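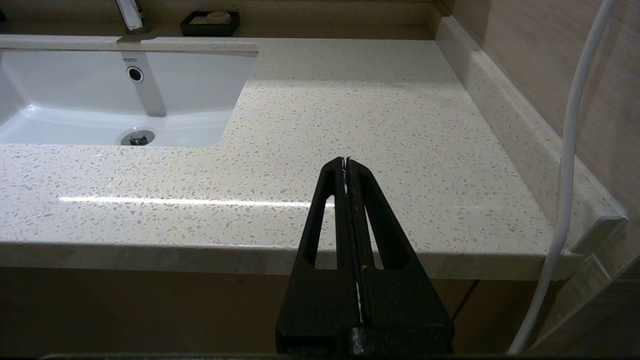
Ticket 241 – Arm stops during wiping demo, open day setup
Opened by: Rhydian Meredith
Product: Pletis arm, Pikby control software
Site: Urum showroom, bathroom area
Priority: high (visitors come in the afternoon)
Status: closed

Problem
We prepare the open day in January and the arm must show the visitors how it wipes the counter beside the sink. In the rehearsal this morning it made four passes correctly. On pass 5 it stopped above the counter and Pikby showed "contact not expected". After a reset it was the same, again on pass 5.

The sink is white, set in under a speckled quartz counter. The surface is very glossy. I mention it because the light makes a strong reflection on it, and I do not know if this matters for the wrist camera.

What I tried already
Restarted the controller. No change.
Closed and opened the fingers from the manual screen. They move well and they close fully.
Ran the same program in the air, 94 mm higher. No stop, all passes completed.

Reply from Matar support, 9:40
Thank you for the clear report. If the program is good in the air, then the arm probably touches something or believes that it touches. Please send the log of the last run and tell us two things: is the payload value set for the cloth holder, and did you teach the counter height on one point or on more points?

Rhydian Meredith, 10:05
Log is attached. Payload is set, I checked it two times. The height was taught on one point only, near the basin. I did not know that more points are possible – the quick guide shows only one.

Matar support, 10:20
More points are possible, under Surface, then Add point. In your log the force increases a little with each pass as the arm goes away from the basin. It looks like the counter is not completely level with the arm base. Please teach 4 points, one near each corner of the wiping area, with the holder removed and the fingers closed. Go down slowly, at the lowest speed. Please keep the points away from the rounded front edge, or the plane will be wrong.

Rhydian Meredith, 11:15
Done. For the corner near the wall I had to try again, the first time I was too close to the backsplash and the elbow limit came. I moved the point toward the sink and it was accepted. Pikby now shows a small tilt of the surface.

I put the holder back and ran the program. All passes completed, no message. I ran it again with the ceiling lights on full and with them off, to be sure about the reflection. Same result both times, so I think the camera had no part in it.

Matar support, 11:25
Good news. The wiping program uses only force and the taught surface, so the light should not change anything. For a demo which uses the camera, for example finding an object on the counter, I would still turn down the light above it.

Rhydian Meredith, 11:30
Understood, we do only the wiping today. One last question: if we move the arm base after the open day, must I teach the points again?

Matar support, 11:35
Yes, every time the base moves, also for a few millimeters. Your current surface is saved under the name of the program. I have asked our documentation colleagues to add the Add point step to the quick guide.

Rhydian Meredith, 16:50
The demo ran the whole afternoon without a stop. A visitor asked if it can also do the inside of the basin – I said not yet. You can close the ticket, thank you for the quick help.

Closed by Matar support.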